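Bought a soccer field for the office. It's the size of a mouse pad, so the Antal people downstairs can stop asking whether we've leased more space.

The listing from Homeck called it a "desktop stadium experience." I've been to stadiums. They had more parking.

Anyway, the grass is in. Stitched edge, rounded corners, stripes like somebody has been out since dawn with a very small mower. 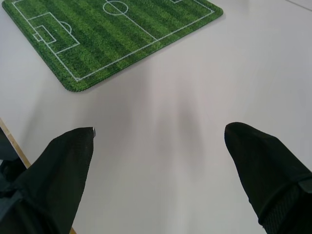

Opening day at Gollov Park. Penalty area regulation, as far as any of us know.

Naming rights, before you ask, went for 2 coffees. I held out for 7 and was told the market had cooled.

The rules so far: one finger, no leaning on the table, no blowing. The blowing rule came in on Saturday and I won't be discussing Saturday.

Also no lifting the mat to "adjust the slope." You know who you are. You work in billing.

Every pitch needs something to miss, so there's a goal too. White plastic, proper little net, a ball that has been under the radiator more often than it's been on target.

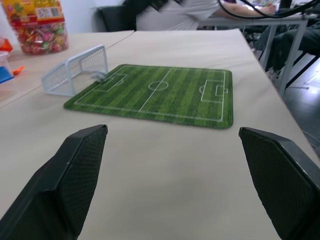 Concessions are candy only. I wanted hot dogs and was reminded that we have a carpet policy at Plerero, which is news to me and to the carpet.

Exchange rate is one candy per goal, payable at once. Own goals cost you one. I'm currently in debt to a bag.

Someone asked if the stripes run the right way. I spent my whole lunch reading a groundskeeping forum, and there are 200 replies on the subject, all of them angry. I've decided ours run the right way.

Attendance at the last match: 2, and one of them was waiting for the printer.

League starts in May. Season tickets are available from my desk, bottom drawer, under the stapler. No refunds.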